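Home | About | Our Rules | Training | Contact

Filed under: Who We Are

About Broverar

Broverar is a small company in Brirdale. We write working rules for people who teach robots by hand, and we train teams to use them. We started in January with 2 rooms and one table. Today our collection has 296 recorded tasks, and each was checked against the same rule book, which we call Plinora.

Our founder, Revathi Gounder, worked many years in machine safety. She saw that factories had good rules for large robots, but the people who record hand tasks with small grippers had almost none. Everyone followed their own habit, and the recordings could not be compared.

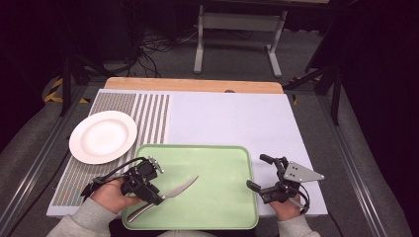 Table setting task: a gripper at the knife, with the plate on its mat.

Plinora has five parts: the table, the objects, the hands, the stop and the record. A knife or other pointed object is approached slowly, and the second gripper stays out of its path. Floor tape must be renewed when it lifts. If the operator feels tired, the session ends — this is not discussed.

Do-yoon Wi leads the training, and Ilango Alva reviews every change to the rules. We accept suggestions from outside and we answer all of them, sometimes with delay.

Page last changed May 9, 2024

Comments

Gobnait Ó Gríofa: Do you have the part about pointed objects as a separate sheet? We would like to hang it by our table.

Ilango Alva: Yes, please write to us by the contact page and I will send it.

T. Kaufmann: The tired operator rule is the one we took first. Good work.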